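Evaluating the Mollstead Bin Picking Kit

Our workshop has completed its first period of use with the Mollstead kit, a package of gripper, cabling and control software sold for robot arms already in service. The kit was ordered through Drikivard in June and fitted by Kittipong Rojanasak and myself.

Installation

The printed guide is clear on mounting and poor on cable routing. Fitting took 2 afternoons, most of the second spent on the wrist. Buyers should keep a good supply of ties on hand.

Performance

The software accepts mixed items without a model of each part, and this was our main reason for choosing it. Toy blocks gave little difficulty. Clear plastic remains the weak point — Mollstead's support desk acknowledged as much when Elaheh Jalali wrote to them. We set 16 items per session and recorded every missed grasp.

Our KUKA arm works over a metal bin held by clamps at its corners, with a red-orange block, a clear plastic package and several smaller items inside.

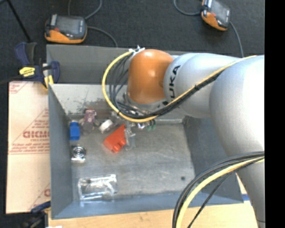
Price and Support

The kit costs $3,000, with software updates included for the first year. Replies from support were courteous but slow. We intend to renew, provided the next release improves results on transparent packaging.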